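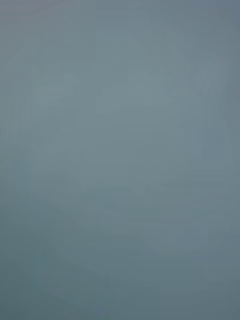 A soft blue-gray background.

Clirkden Opens Its Jaltance Email Newsletter Service to Every Small Shop in Rakville

RAKVILLE, July 11, 2025 – Clirkden, the small marketing firm on McKinnon Street that many local shop owners already know from its evening classes, is very happy to announce that Jaltance, its email newsletter service for independent businesses, is now open to any shop, café, salon or workshop in Rakville and the towns nearby that would like to use it.

Jaltance has been in a trial run since last year with 96 businesses, among them a bakery, several hair salons, a bicycle repair shop and a family nursery that sends out the kind of long, friendly planting notes its customers print and stick on the refrigerator. Between them, those businesses wrote and sent 1549 newsletters during the trial, and the team at Clirkden read a great many of them (with permission, of course!) to learn where people got stuck and what they wished the software would do for them.

"What we heard again and again was that people like talking to their customers but freeze up in front of an empty template," said Lorraine Bolger, founder of Clirkden. "They would open one of the big email programs, see all those columns and buttons, and close it again. So we built something that starts with a plain letter. You write the way you would write to a good customer, and the layout follows along behind you."

The service covers the whole job of running a mailing list. Shop owners can collect sign-ups from their website or at the counter, sort subscribers into simple groups such as regulars and first-time visitors, write and schedule a newsletter, and see afterward which links people clicked. Every message carries an unsubscribe link that can't be switched off, and Jaltance asks each new subscriber to confirm their address before anything is sent to them.

Opening the service to everyone also brings two additions that trial members asked for. The first is a shared calendar, where the owner and the staff can see what is going out and when, and leave notes for one another on a draft. The second is a library of 70 starter letters written for ordinary moments in the life of a shop – new summer hours, a price change that needs explaining, a thank-you after a busy season, a delivery that is going to be late. They are meant to be rewritten, and the team hopes they will be.

"I must have rewritten the price change letter more often than any other," said Demetrio Herrero, who leads writing and training at Clirkden. "It's a hard letter to send, and most of us put it off. I wanted one that was short and kind and told people the new price in the first paragraph, where they would look for it."

Dagný Ragnarsson took part in the trial with her yarn and fabric store, and she has kept her newsletter going every other week ever since. "I used to post everything on social media and hope for the best," she said. "I still post, and I enjoy it, but the newsletter is where people write back. Somebody answered last month to ask whether I could hold a color for her until she was home from her sister's, and we ended up trading messages all afternoon."

Businesses that already keep a mailing list somewhere else can bring it with them, provided their subscribers agreed to receive email in the first place. Clirkden staff will help with the move by phone or in person at the McKinnon Street office, and free beginner classes will continue there throughout July. Trial members keep their existing accounts, lists and drafts and don't need to do anything.

About Clirkden

Clirkden is an independent marketing firm in Rakville. It teaches and supports small businesses in email, local search and social media advertising, and it makes the Jaltance newsletter service.

Press contact: Lorraine Bolger, Clirkden, McKinnon Street, Rakville

Comments

Digby Waaka
Congratulations to you all! Does the calendar work on a phone? I do most of my writing on the bus.

Demetrio Herrero
Thank you, Digby! It does, and you can leave notes on drafts from your phone too.

Kane Lowther
Can I bring over a list I have in a spreadsheet? It's only names and emails, all from our sign-up sheet by the register.

Lorraine Bolger
Yes, Kane, a spreadsheet is fine. Stop by the office or give us a call and we'll go through it with you.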